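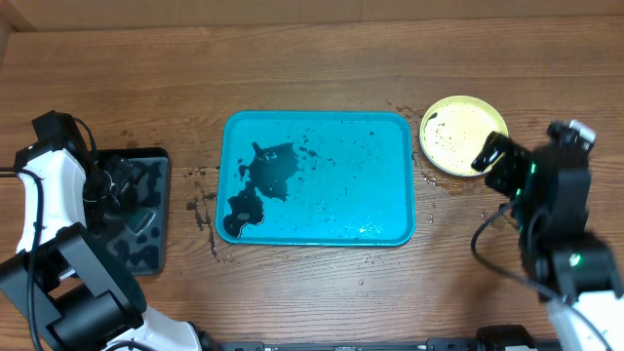
Does the Grovau storage box let you run rsync over SSH, or is it SFTP only?

rsync over SSH works on all the storage plans, but you have to switch it on in the panel first, under Access. Until then it's SFTP only.

Posted by nadine_z

Thanks, found it. Was looking under Security like an idiot.

Next question then. Got the 2 TB plan, the one in Bragança. Transfers from home in the evening crawl. Mornings fine, maxes out my upload. After 8pm it falls off a cliff, stalls, picks up again, stalls. Is that them or my ISP? Support says "no known issues" and sent me a link to a speed test.

Posted by murali.g

What does crawl mean? Numbers please. And which direction, up or down. And one big file or loads of small ones, makes a massive difference with rsync.

Posted by nadine_z

Down is the one I've measured. 13 MB/s in the morning, under one in the evening. Mixed files, mostly photos plus some disk images. Up feels the same but I haven't timed it.

Posted by dbaloch

It's them. Had the same plan till spring, same story every evening. Bragança location is cheap for a reason, they oversell the uplink. Moved to Corov and never looked back. Costs a bit more, worth it.

Posted by murali.g

You can't say it's them off that. Evening slowdown on a home line is the most ordinary thing in the world, half the street is streaming telly. Run mtr to the box at 8 in the morning and again at 9 at night, post both. If the loss starts at hop three it's your ISP, if it starts at the last few it's Grovau or whoever they buy transit from.

Posted by dbaloch

I can say it becuase I had the box. mtr was clean on my side. Loss was inside their network. Opened a ticket, got told to use a download manager.

Posted by murali.g

Fair enough but that was your box on your line months ago. Different customer, different ISP, maybe different rack.

Posted by catcorreia

On the same location as Nadine, no trouble here in the evenings. Not saying dbaloch is wrong, it might vary by node. Look at the hostname in the panel, mine ends in b. Anyone know if the slow ones are all on a?

Posted by nadine_z

Mine ends in a. Hm.

mtr from tonight, summarised because pasting it breaks the forum on my phone: clean until it leaves my ISP, then a big jump in latency and loss on the last two hops. Will do the morning one tomorrow.

Posted by dbaloch

There you go.

Posted by murali.g

Loss on the final hop matters. Loss on a middle hop that doesn't carry on to the end doesn't, routers just don't bother answering pings when they're busy. So if it's on the last hop as well then yes ok, that looks like the far end. Could still be the return path though, you're only seeing it one way. Run mtr from the box back to your home IP too.

Posted by nadine_z

Can't, no shell on the storage plan, only rsync and sftp. Asked support to run it for me.

Posted by rodguerreiro

Coming in sideways, but how are you running the transfer? Single rsync, one connection? With high latency plus a bit of loss one TCP stream gets hammered, every dropped packet and it backs right off. Several in parallel get you a lot of it back. lftp mirror with --parallel, or rclone with --transfers turned up. Doesn't fix the line but it might make it usable while you argue with them.

Don't go daft with it. They cap connections at 50 per account and if you hit the cap it locks you out for a while. Ask me how I know.

Posted by murali.g

Seconding rclone. Would also drop -z if you're using it, photos are compressed already, you're just heating up the CPU.
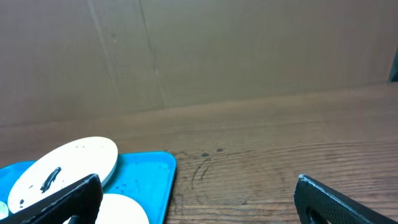
Cardboard behind the table.

Posted by dbaloch

Sorry but "open more connections" is what everyone on an oversold link does and that's why it's oversold. Everybody grabs a bigger slice and it gets worse for the lot.

Posted by rodguerreiro

She paid for the thing. Let her use it. Not her job to manage their congestion.

Posted by dbaloch

Didn't say it was. Said it's a sticking plaster. Answer is move host or make them move you.

Posted by catcorreia

Making them move you is doable btw. Ask for a node migration, use those words. They did it for a mate of mine, data copied across by them overnight, new hostname in the morning. You need to accept the new host key afterwards and change it in any scripts. Keep your own copy till you've checked it all arrived, obviously.

Posted by nadine_z

Morning mtr done. Clean all the way, no loss at all. Same route. So it's only evenings and only at their end, as far as I can tell.

Tried rclone with more transfers last night, much better. Not morning speed but it finished before I went to bed which is a first. Big disk images still slow as it's one file each. Is there a way to split those?

Posted by rodguerreiro

For downloads rclone has --multi-thread-streams, splits a big file into chunks. Works over sftp for pulling down, won't help pushing up. For lftp it's pget -n inside the mirror. Or just schedule the images for the small hours with cron and leave the evenings for the little stuff. That's what I do with Clesulness, it has a time window setting, backups start after I'm asleep and I never think about it.

Posted by catcorreia

Clesulness still doesn't resume partial files properly does it? Gave up on it over that.

Posted by rodguerreiro

Resumes fine since the rewrite. You have to tick the box though, off by default for some reason.

Posted by murali.g

It resumes but it rehashes the whole file first. On a disk image that takes ages. Wouldn't call that fine.

Posted by rodguerreiro

Works for me at 3am when I don't care how long it takes.

Posted by nadine_z

Support came back. They wont run mtr for storage customers but they've offered the migration, Tuesday night, no charge. Moving me to a b node. Had to ask twice and paste both traces.

dbaloch what are you paying at Corov, roughly? In case it goes wrong.

Posted by dbaloch

Will pm you, it's an old offer and I don't think they still do it. Check the location before you order, there's 2 and only one has the decent peering.

Posted by murali.g

Post the evening speed after the move pls, would like to know if it's the node or the whole site. Same time of night, same files, or it tells us nothing.

Posted by nadine_z

Will do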